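**Ticket:** Colour of listing photos changes after upload
**Opened by:** Petrică Pascu
**Date:** September 2, 2026
**Shop software:** Prundora, hosted plan
**Status:** waiting for customer

Hello,

I sell second-hand knitwear with my sister and our shop runs on Prundora. Since the last update of the uploader, the photos lose their colour when they go to the product page. On my computer the yellow is warm and a little brown, like mustard. On the product page it is flat and almost grey. Two customers have sent garments back and wrote that the colour is not as shown. One of them was very polite, but I still paid the postage.

I have 103 listings. I checked the older ones, from May and before, and they look correct. Only the new ones have the problem.

What I tried before writing to you:

- Emptied the browser cache and opened the page in a second browser. Same result.
- Looked at the page on my sister's phone. Same grey.
- Deleted one photo and uploaded it again. Same grey.
- Changed the theme to the default one for an hour, then back again. No difference.

I can send more information, please only tell me what you need.

Petrică

---

**Reply from Prundora support**

Hi Petrică, thanks for the clear list. Could you attach one of the affected photos as it is before upload, and tell us:

1. Which program you export from
2. The quality setting
3. Whether a colour profile is embedded in the file

---

**Petrică Pascu**

Thank you for the fast answer. I export from Wirgate, version 6, with quality 80. About the profile I was not sure, so I searched in the menus. In the export window there is a line "Profile: as source". I did not touch this before. In the file information the profile is called "Wide RGB". I don't know from when it is like this. Maybe it came with the new computer, which I bought in May.

I attach the file before upload.

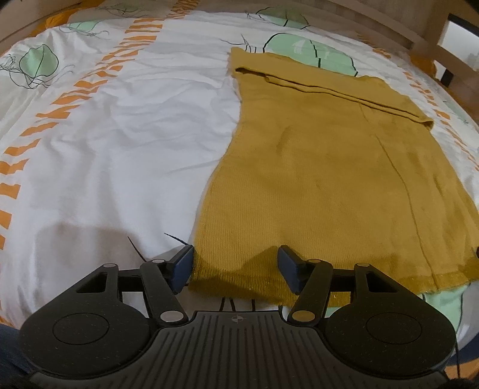
*Attachment 1: mustard knit on white duvet, exported from Wirgate, before upload.*

If you look at this one next to listing 103 in my shop, the difference is easy to see. The white part also changes, but much less, and I think this is why I did not notice it in the beginning. Most of our other new things are cream and white.

---

**Reply from Prundora support**

Thanks, that helps. Our uploader makes a smaller copy of each photo and the new version removes the colour profile from that copy to save space. With a standard sRGB file you won't see any change. With a wide profile, the browser reads the numbers as sRGB and strong colours turn dull. Yellows and reds suffer most.

Could you try this:

1. In the export window, change "as source" to "sRGB".
2. Make sure "Convert colours" is ticked. If you only assign the profile, the file will still look wrong.
3. Export one photo again and upload it under a new file name.

---

**Petrică Pascu**

I did the steps. Results:

| Test | Profile | Convert colours | Product page |
|---|---|---|---|
| A | as source | no | grey yellow |
| B | sRGB | no | grey yellow |
| C | sRGB | yes | correct |

For test C I first used the old file name by mistake, and the page continued to show the grey version. After I gave it a new name, it was correct at once. Perhaps you can write this in bold in your help page, I lost half an hour with it.

So the new export is good. But I have still two questions.

First, is there a way to repair the listings which are already online, or must I upload all of them again? I sell also through the Kesar marketplace, and it takes the photos from my Prundora page. When I change a photo, Kesar sometimes keeps the old one for days.

Second, do you plan to change the uploader so that it converts the colours by itself? I think many small sellers do not know what is a colour profile. I did not know it until this ticket.

---

**Reply from Prundora support**

Glad test C worked. On your questions:

- The full-size originals are still stored on our side with their profiles. We can rebuild the smaller copies from them, up to 150 listings per request. The rebuilt copies get new names, so caching shouldn't be a problem in your shop. We can't control how often Kesar refreshes.
- Converting on upload is logged as a change request. I don't have a release date for you.

Please confirm that you want the rebuild. It replaces any manual crops made in the shop editor.

---

**Petrică Pascu**

Please wait with the rebuild. I made manual crops for the Lambrechts cardigans and I don't want to lose them. I will write down which ones they are tonight, and send you the listing numbers to leave out. All the others you can rebuild.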